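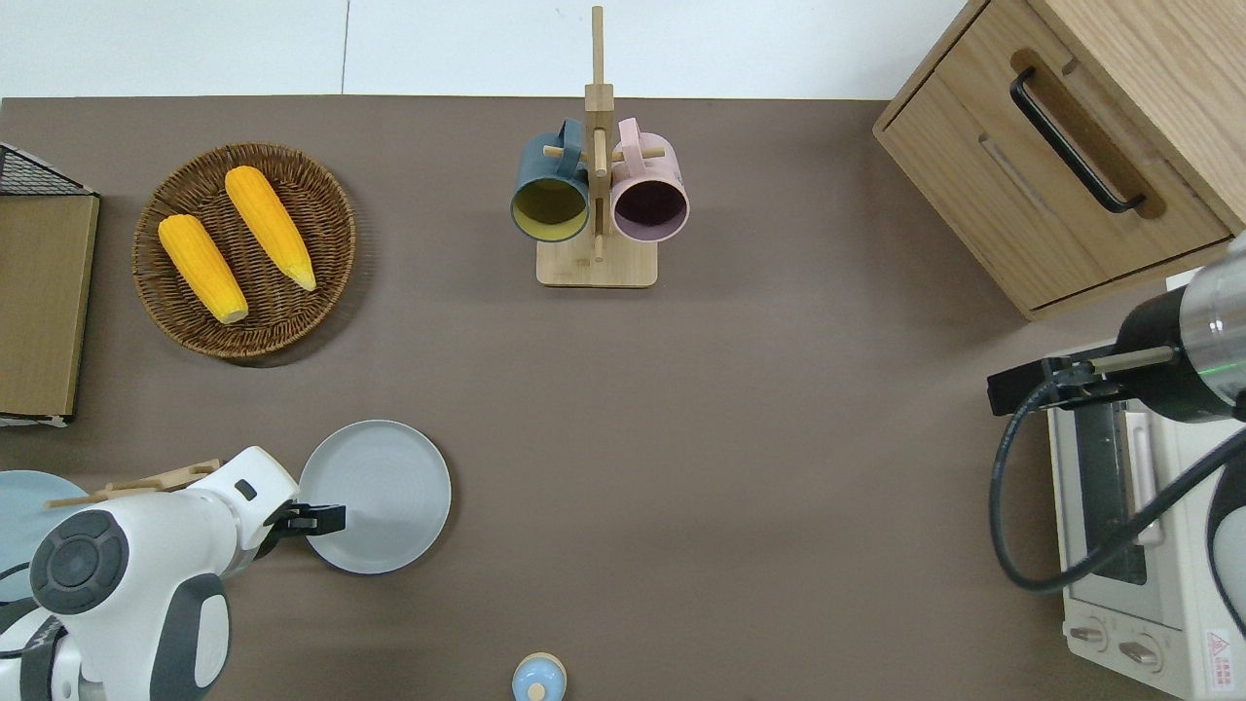

Do You Need to Rush Your Sweet Corn Home?

Every July the same advice makes the rounds: put the pot on to boil, then go pick the corn. My grandfather swore by it. The farm stand out on Memon Road has it painted on a board, and the Plindora seed catalog repeats it. I have followed it for most of my life, and I now think it is mostly out of date.

The rule made sense for the corn our grandparents grew. Older kinds start turning their sugar to starch as soon as they are picked, and on a hot porch they can go dull by supper. But a good share of what is sold at stands and stores now is one of the newer, sweeter types, bred to hold its sugar for days if you keep it cold. When the Kiswood market tells you its corn was "picked at 5 this morning," ask what kind it is. I asked at 4 stands last week. Two of them knew.

Cold matters more than the clock. Corn that went straight into a cooler and sat there until the next day will often beat corn picked at dawn and left in the sun on a truck bed until noon. Look for a stand that keeps its bins in the shade, at least, and be a little wary of the big handsome pile out front.

I am also not sold on peeling back the husk to check. It dries out the ear for whoever buys it after you put it back, and you can learn the same thing by feeling for plump kernels through the leaves. Brown, sticky silk at the top is fine. Dry, black or slimy silk is a reason to move on.

As for the tricks: sugar in the water does nothing I can taste. Milk in the water makes a mess of the stove. Salt I add at the table. Boiling for 45 minutes, as one old church cookbook on my shelf tells you to, is a crime against a vegetable that needs about 5.

Then there is the Plerkel, the plastic corn stripper that several readers have written in to praise. I bought one. It took the kernels off well enough and left a good deal of the sweet part on the cob, and it was a pain to wash. A sharp knife and a wide bowl do the job, and you own those already.

If you have leftovers, cut them off the cob the same night and freeze them flat in a bag. They will be good in chowder come October, whatever time of day they were picked.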